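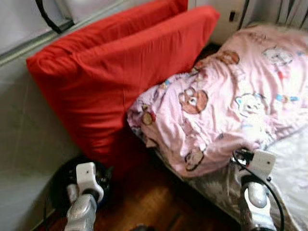

Slide 1. Bed area with printed blanket and floor cushion, Stillow residence.

Good morning, and thank you for joining the Thursday session on bedding and soft furnishings in shared accommodation. This part of the program lasts 40 minutes, with questions at the end.

Begin with the bed. The pink blanket, printed with bears and cats, is bunched at the head end, and the white sheet shows on the mattress below it. Ask the audience how they would record this bed on the room form. Allow a short discussion before moving on.

State the Renance standard. A blanket gathered at one end is recorded as "unmade" and nothing more. Staff do not comment on the pattern or on the resident's taste. Patterned bedding brought from home is permitted in all rooms, including those at Karaki.

Turn next to the red cushion, which stands on end and leans against the wall beside the bed. Large cushions of this kind should be laid flat when they are to be used as seating. When stored upright, they should be placed where they do not rest against bedding. Point out that the blanket presses against the cushion at its lower right side.

Mention the floor. Wooden boards show between the cushion and the bed, and residents step onto them when they get up at night. The guidance asks for a clear path on at least one side of every bed.

Pause for the handout - 2 pages, printed on both sides. The Wernulari laundry schedule is on the back. Blankets are washed monthly and sheets weekly. Over 1000 items passed through the laundry in February, and labels remain the main cause of delay. Please remind teams to sew labels at a corner, on the reverse.

Move to slide 2, curtains and window coverings.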